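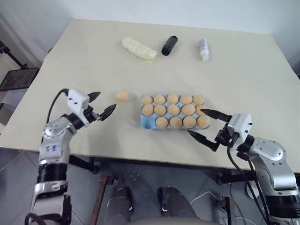 Attachment 1: table, far side. Black bottle on its side, small white bottle to the right.

Ticket 3472
Opened: 15/04/2020
Product: Lomomier audio logger, firmware 285
Site: Hemside Gaol night tours
Status: Closed, with reservations

Summary
Logger reports a "voice event" in the east cells every night at the same point in the recording. Tour staff are thrilled. The person who has to edit the audio is less so.

Log

Customer: The event shows up 11 minutes into each file. Low moan, two knocks, then what our guides insist is the word "Vernon". We have no Vernon in the prisoner register. We've been asked by management whether we could find one.

Support: Thanks for the files. Please confirm whether the logger is on batteries or mains, and whether auto gain is on.

Customer: Mains. Auto gain is on, as it came out of the box.

Support: Please turn auto gain off, set the input to Low and record one night with the building locked.

Customer: Done. Moan is still there but much quieter. Knocks unchanged. Vernon has become more of a "vuh".

Support: Error 1041 appears in the log you sent, just before each event. It's logged when the supply voltage dips. Is anything large on the same circuit?

Customer: The drinks fridge in the gift shop. Berton brand, older than most of our ghosts. It shares a wall with cell six.

Support: Please run one night on batteries with the fridge on, then one with it off.

Customer: Batteries, fridge on: no 1041, moan and knocks present. Batteries, fridge off: nothing at all, apart from a possum. We also lost a tray of sandwiches, which I'd like noted.

Support: Noted. The compressor is the moan and the pipes are the knocks. Suggest moving the logger to the west wing, or using the Vachon isolation mount if it has to stay put.

Customer: Management has read this ticket and would like the logger left where it is, with auto gain back on. They've also asked that the fridge not be serviced before January.

Support: Understood. Closing as "works as configured". Reply to reopen.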